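**May, 14:20. Basket tilt, policy v. scripted lift**

Retrained on the Randudo set, 2380 demos, with the 300 wicker basket demos weighted double. Learning rate and chunk length unchanged. Eval is 20 trials, same start pose, load mixed by hand between trials.

Scripted lift still stalls at the tilt. Wrist torque on the left climbs early and the controller backs off. The learned policy gets past this more often but lets the two wrists drift apart in height. Checkpoint 509 drifts least, so using that one for now.

Left gripper stays open and braces the weave; only the right works at the rim. Penalizing left finger closure made no difference to drift. Dropped the term.

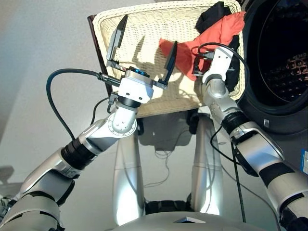
Costel thinks the drift comes from time offset between the two arm logs and wants the Halász sync script run over the old demos before anyone trains again. Offsets not checked yet. Will pull ten episodes tonight and compare.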